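Rillusetti home helper trial, is it worth it?
3 min read

tapwasher
Has anyone signed up for the Rillusetti trial through Skov? It's 90 a month, plus a 200 deposit, and the brochure says it will "keep your bathroom in order". I asked what that covers and got a PDF with a lot of smiling people in it. Buying outright is 4,000 and I'm not doing that on the strength of a PDF.

gristle_b
Went to the Resden showroom on 1/20/25. They talk about tidying, by which they mean small stuff round the basin: toothpaste, toothbrush, cup. Cleaning the basin itself is "planned for April". Planned by whom, they wouldn't say.

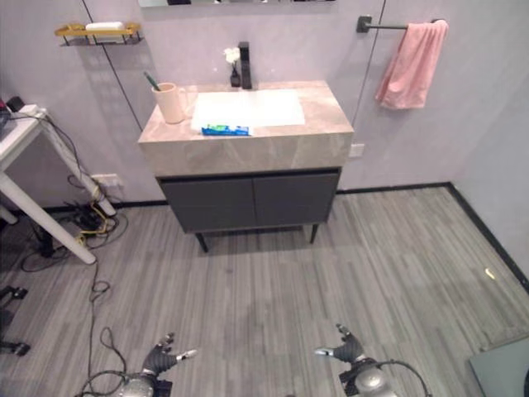

My worry is that any bathroom set up for a demo is kinder than mine. A tube of toothpaste lying along the front of the basin is one job. Six half-empty bottles and a wet flannel is another, and when I asked about wet things I was told to email.

Skustport
I think you're being harsh. Two hands with proper jointed fingers is more than the last lot offered, and picking up a toothbrush is fiddly. My mum can't manage hers some mornings. She'd pay 90 for that.

gristle_b
She might, if it worked in her bathroom. Ask them for that in writing. I did and I'm still waiting.

tapwasher
Did they say how long it takes?

gristle_b
Almost 30 minutes for the full routine, according to the chap on the desk. I can put a cap on a tube quicker than that.

Skustport
So can I, but we're not the customers, are we?

tapwasher
Then they should stop sending me the brochure. Is the deposit refundable, does anyone know? Page two says yes and the terms say "subject to inspection".

gristle_b
Go by the terms.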